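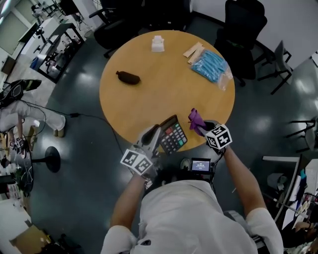
Round table from overhead, with a black calculator near the edge.

Round or rectangular for a narrow dining room?
Started by plumandpine, 10 January 2020

plumandpine
Hello all, long-time reader and very occasional poster. We are finally setting up the dining end of our long, skinny main room, and I have managed to talk myself into and out of a round table so many times that my husband now leaves when I pick up the tape measure. The room is 143 inches at its widest, but there's a radiator on one side and the door to the porch on the other, so it feels a good deal tighter than that sounds. I grew up with a round table and I love the way people talk across one. My mother-in-law, Hjørdis Løken, a woman of firm opinions and wonderful soup, says a round table in a narrow room is a boulder in a hallway. We have the round one on loan from my brother until February, and after that we need to buy. Please talk me through it!

Greltano_Gal
Oh, I'm so glad you asked, because we went through this in our last house and I could go on all night. Round, round, round. We had the four-foot Skirnent with the pedestal and you could always squeeze in a neighbor. No one ever had a table leg between their knees, and no one got stuck down at the far end with the gravy. The grandchildren ran around it without a single bruised forehead, and I can't say that for the rectangular one we have now.

oldtimber
I'll have to side with the mother-in-law, with all due respect to the soup. In a long room, a rectangular table follows the walls and leaves you a proper path down one side. A round one is widest exactly where you want to walk. Also, you can push a rectangle against the wall on an ordinary weeknight and pull it out for company. Push a round one against the wall and you've got two useless little triangles that collect cat hair.

plumandpine
The path is what worries me too, oldtimber. I put painter's tape on the floor last night in both shapes and carried a laundry basket past them, up and down, feeling very foolish. With the rectangle I sailed through. With the round one I had to do a sort of sideways shuffle at the radiator,
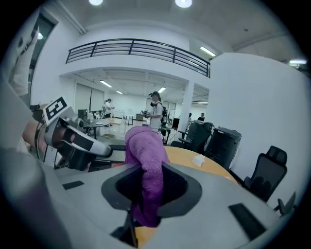
and then I sat down in a chair and had my husband try to get by behind me, and he could do it if I tucked in and he held his breath. So that's a point for the rectangle. But then we both sat down with our coffee at the real table and stayed there for an hour, and I'm not sure we would have done that at a long one. We'd each have taken an end and read something.

Alvar Granström
Good evening from a retired cabinetmaker. The shuffle matters more than the coffee, I'm sorry to say, for you will do it every day with hot dishes in your hands. But there is a third choice, the oval, and people forget it. You get the straight run along the side and you lose the corners. Allow around 22 inches of edge for each person and look hard at where the legs are, as many pretty ovals have them just where a knee wants to be. My sister bought hers from Papadopoulos, the secondhand place out in Sadmont, and it has served her very well.

Greltano_Gal
Ovals are lovely, I'll give you that, Alvar! But they never have the same feeling. You still end up with a head and a foot.

oldtimber
Some families could use a head and a foot.

plumandpine

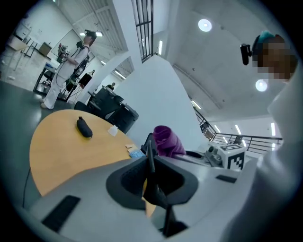
Storage is the other thing I keep turning over, because our table is also the desk, the mending station and the place where mail goes to die. A rectangle gives you a natural "work end" you can leave messy while you eat at the other. On a round top there's no end to push things to, so they drift toward the middle and stay there. You can see it with the black zippered pouch, which is lying diagonally near the center with a crumpled tissue beside it, and that is a small version of what goes on every week. At my mother's we simply cleared everything onto the sideboard before supper, but we had a sideboard.

Alvar Granström
Then buy the sideboard first, a shallow one, and put it on the short wall. It will settle half your argument.

oldtimber
Agreed, and I don't agree with Alvar often. Shallow being the important word. Mine sticks out so far I've stopped wearing pants with belt loops.

Greltano_Gal
Can I just add that a drop-leaf round is another way to go? Leaf down on weekdays, leaf up for company, and the path stays clear. The Skirnent people made one, though I don't know if they still do.

plumandpine
You are all so kind, and now I have more choices than I started with, ha! I called Papadopoulos this morning and they have an oval with a center pedestal for $456, chairs not included. I'm going to tape out the oval tonight – laundry basket and all – and if I get past the radiator without shuffling I'll drive over to Sadmont and sit at it for a while. Hjørdis wants to come along. I'll report back.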